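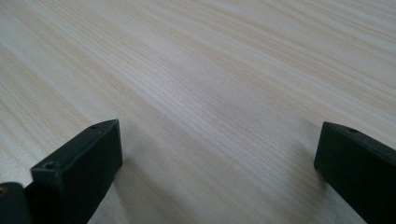
OK, so tabletops. I've been refinishing and fussing over tables for longer than I want to admit, and the thing people ask me most is how to tell which way to wipe, sand or oil. Go with the grain, always! On this pale one the lines run on a slant, lower left up to upper right, thin and packed close together, so your hand has to go on a slant too. (Pause here, let them look.) Your eye wants to follow the edge of the table and your arm goes along with it, and then you get those little cross scratches that show up at 5 in the afternoon when the sun comes in low.

Tell the Noncombe story - me, Kamrul and 40 feet of counter, all sanded the wrong way. Keep it short, Fulvio is timing me.

Next bit is light. Pale tops are sneaky. Straight overhead light washes everything out and you'd swear the finish is perfect. Get down low, look across it, move your head. I do this in restaurants and my family hates it.
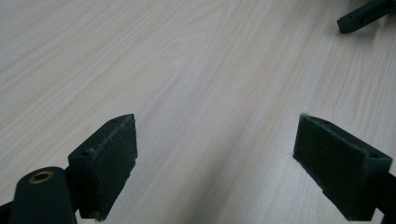 Same slanted grain, bright up top and shadow lower down

Ask the room where they'd start looking for scratches. Somebody will say the bright part, fine, go with it, then talk about the desk lamp trick. Two lamps if you have them, one on each side.

Then pass the Stastow sample boards around, front row first. Mahtab has the cloths. Get the boards back before the break, please, I lost one last time!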